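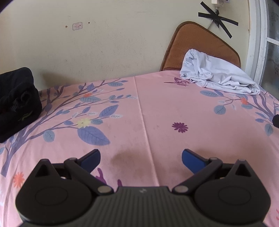
Tranex: Häufige Fragen zu Aufnahme, Spurberechnung und Export

Veröffentlicht am 5. April 2021 von der Anier-Redaktion
Kategorie: Software & Werkzeuge / Greifen und Wahrnehmung

Was macht Tranex überhaupt?
Tranex nimmt die Videos und Sensordaten eines handgeführten Greifers und rechnet daraus eine Bahn im Raum samt Fingeröffnung. Am Ende steht eine Datei, mit der man einen Regler oder ein Lernverfahren füttern kann. Was das Lernverfahren damit anstellt, fällt in dessen Zuständigkeit.

Brauche ich einen Roboter dafür?
Zum Aufnehmen und Rechnen nicht. Zum Abspielen schon, und zwar einen, dessen Kinematik im Planer hinterlegt ist. Wer ohne Roboter anfängt, hat übrigens die angenehmere erste Woche.

Auf welcher Unterlage läuft die Spurberechnung am besten?
Die Ortung hält sich an Ecken und Kontraste. Gemusterter Stoff ist ihr deshalb lieber als eine makellos weiße Tischplatte. Blumen, Blätter, Karos, alles willkommen; über Geschmack urteilt der Algorithmus nicht. Schwierig wird es bei Mustern, die sich exakt wiederholen, dann springt die Bahn gern um eine Rapportlänge zur Seite und meldet dabei beste Gesundheit.

Und wenn der Stoff verrutscht?
Dann glaubt die Software, der Rest der Welt sei verrutscht. Das Filter geht von einer starren Umgebung aus. Kleine Falten übersteht es, ein weggezogenes Laken nicht. Bei Aufgaben mit Textilien sollte genug unbewegter Hintergrund im Bild sein, also Wand, Möbel, Fensterrahmen. Der Schalter „dynamische Bereiche ausblenden“ hilft, verdoppelt aber gefühlt die Rechenzeit. Gemessen hat das bei uns noch keiner.

Wie erkennt Tranex, ob der Greifer offen oder geschlossen ist?
Über die Lage der beiden Fingerpolster im Bild. Farbige Polster auf dunklem Gehäuse lassen sich gut segmentieren. Vor der ersten Aufnahme fährt man den Greifer einmal ganz auf und ganz zu, damit die Skala stimmt. Wer den Schritt überspringt, bekommt eine Öffnungsweite in der Einheit „irgendwas“.

Wie viele Aufnahmen werden verworfen?
Im Testsatz Grurthorpe waren es 17 von 1.223. Das klingt hervorragend und liegt vor allem daran, dass dort Leute aufgenommen haben, die das Handbuch kennen, weil sie es geschrieben haben. Rechnen Sie mit mehr.

Was bedeutet „Spur verloren (Code 3)“?
Zu wenige wiedererkannte Punkte. Meist war die Bewegung zu schnell, das Licht zu schwach oder ein Ärmel vor der Linse. Langsam anfangen, kurz stillhalten, dann greifen. Der Code erscheint auch, wenn die Festplatte voll ist. Das ist bekannt und steht seit Oktober auf der Liste.

Warum plant der Roboter einen Umweg, den ich nie vorgemacht habe?
Ihr Handgelenk kann Dinge, die ein Roboterarm nicht kann. Der Planer sucht dann die nächstgelegene erreichbare Bahn, und „nächstgelegen“ ist ein dehnbarer Begriff. In der Vorschau sind solche Abschnitte rot. Sind alle Abschnitte rot, steht die Basis falsch.

Welche Exportformate gibt es?
CSV, ein eigenes Binärformat und den Mendonça-Export für die gleichnamige Planungsbibliothek. CSV ist langsam, groß und wird von allen benutzt.

Kann ich zwei Greifer gleichzeitig aufnehmen?
Ja, sofern beide Uhren synchron laufen. Tranex prüft das beim Start und weigert sich bei Abweichungen. Die Weigerung lässt sich in der Konfiguration abschalten. Tickets zu Aufnahmen mit abgeschalteter Prüfung schließen wir ungelesen.

Wo melde ich Fehler?
Über das Formular im Anier-Portal, bitte mit Protokolldatei. Ein mit dem Handy fotografierter Bildschirm zählt nicht als Protokolldatei, auch nicht im Querformat.

Verwandte Beiträge
Kalibrierung der Fingeröffnung Schritt für Schritt
Mendonça-Export: Achsen, Vorzeichen, Ärger
Testsatz Grurthorpe: Aufbau und Lizenz
Uhren synchronisieren bei zwei Greifern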